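Ticket 2073
Opened: 2023-06-24
Product: Rusitz court listings, public search
Reported by: Léonie Texier, court reporting desk
Status: Resolved

Problem as reported

Searches for sentencing hearings at the crown court return the case but show the wrong outcome. A burglary case with two defendants is listed as "dismissed" for both. One of them was sentenced in January and the other is still waiting for trial. The printed register has it right. Léonie needs the outcome corrected before a story goes out, and wants to know if other cases are affected.

First response

Reproduced on the public site and on the internal one. The case record itself is correct when opened directly. Only the results page is wrong, so this is a search index fault and the court data is fine. Asked the desk to open each record and read the outcome there until further notice.

Checks

Cleared the page cache on Adent. No change.
Rebuilt the index entry for the one case. The outcome went to blank, then back to "dismissed" after the next sync.
Compared the sync log with the register export. Cases with more than one defendant are sent as separate lines, and the index was keeping the last line only. If the last line is a dropped charge, the whole case shows as dismissed.

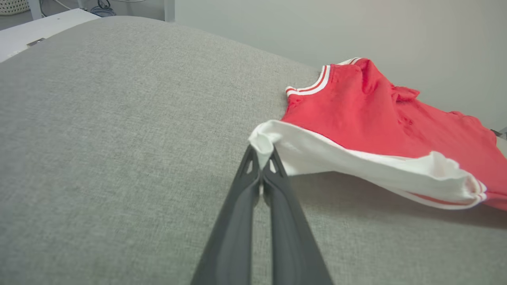 The export format changed with the Mersha update. Before that, every line carried a defendant number and the index used it to keep them apart. The number is still in the file, but it moved to column 8 and our import was still reading column 2.

Fix

Import mapping changed to the new column. Full reindex run overnight. It touched 328 cases, all with two or more defendants. Single-defendant cases were never affected.

Spot check against the register: outcomes match, including the burglary case -- it now shows one line per defendant.

Reply from Léonie Texier

Looks right from here. The older assault cases I had bookmarked are fixed too. Can we get a warning next time the format changes?

Follow-up

Alert added in Floler for any change to the export header. Ticket closed.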